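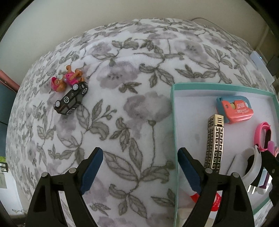
OK so my kid signed with a college yesterday and I have slept maybe four hours, so you're all getting a thread. Junior college basketball recruiting, from a parent who knew zero going in. Grab a snack

1/ First thing. We spent all of sophomore year thinking junior college was the backup plan. Wrong wrong wrong. The Liem program we visited in January had a faster practice than two of the four-year schools we saw, and the coach knew every player's class schedule by heart. I came home a convert

2/ My daughter is a point guard, 5'5" in thick socks. She finished high school with 1,502 points, and I know that number because my mother has it written on a card on her fridge. Did the college coaches ask about it? One of them. ONE. The rest wanted to talk about her defense and her grades

3/ Grades!! I cannot say this loudly enough. A coach at Flastport told us straight out that he stops reading an email if there's no transcript attached. We had been sending highlight videos for months with no transcript. Months. I wanted to crawl under the bleachers

4/ About those videos. Ours was nine minutes long the first time, with music. Please don't do this. The version that got answers was 3 minutes, no music, her best plays up front and then two full possessions of her guarding somebody good. She picked the clips herself and left out my favorite one (the behind the back pass at Ronard, I will be bringing it up forever)

5/ Emails. She wrote 50 of them. I wrote none, and that was hard for me because I have opinions and I type fast. But coaches can tell when it's Mom. A few of them said so to other parents in the stands, and those parents went a little pink

6/ Of those she heard back from a decent bunch, some of them just "thanks, fill out our form." Fill out the form! We ignored two because they looked automatic, and one of those schools was at her next game asking why she never filled out the form

7/ Travel. I kept a notebook and we put 1,623 miles on the car in one summer for weekend tournaments and campus stops. Lots of gas station burritos. My younger one came along for all of it and can now referee an argument about moving screens better than most grown men

8/ Would I do every tournament again? Nope. There was one at Dutum where she played on a back court with a dead spot by the free throw line and I don't think a single college coach walked past it all weekend. Ask for the list of which coaches are coming before you pay. If they get vague, keep your money

9/ The visits are where it got real for her. She wasn't looking at the gym much. She was looking at whether the players ate lunch together, and if anybody talked to the freshman at the end of the table. At Flastport they did. She came back to the car very quiet and I knew

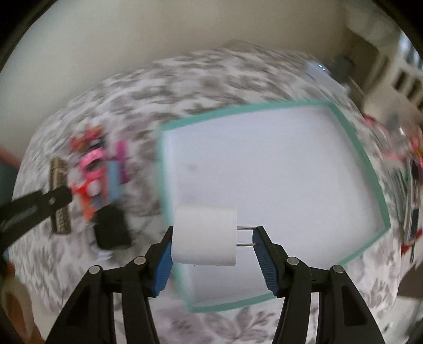 10/ Money, since people keep messaging me. Read the whole offer. Ask if it covers books, ask about housing over winter break when the dorms close but the team is still practicing, ask what happens if she gets hurt. I had it all on an index card and felt like a dork reading off it, and the coach went right down the card with me and didn't blink

11/ Also ask where the last few players transferred to after two years. Any coach who's proud of that will have it ready before you finish the question. The Flastport coach pulled it up on her phone — wait, the assistant did, the head coach is a he. See, four hours of sleep

12/ Signing day itself was a folding table in the high school library, a sheet cake and a pen that quit halfway through her last name. Her old rec league teammates showed up in their work shirts and screamed like it was the final four. I cried before she even sat down

13/ What she's doing now: she's in the driveway shooting left-handed layups because the coach mentioned her left hand. Mentioned it once! The neighbors have been saints about the noise

14/ If your kid is going into junior year and you feel behind, you're probably where we were. Transcript, short video, let them write their own emails. My replies are open and I'll get to them after a nap

15/ Oh and somebody asked about the number. She's keeping 11. Another girl on the team had it but she's transferring out, so it's free in the fall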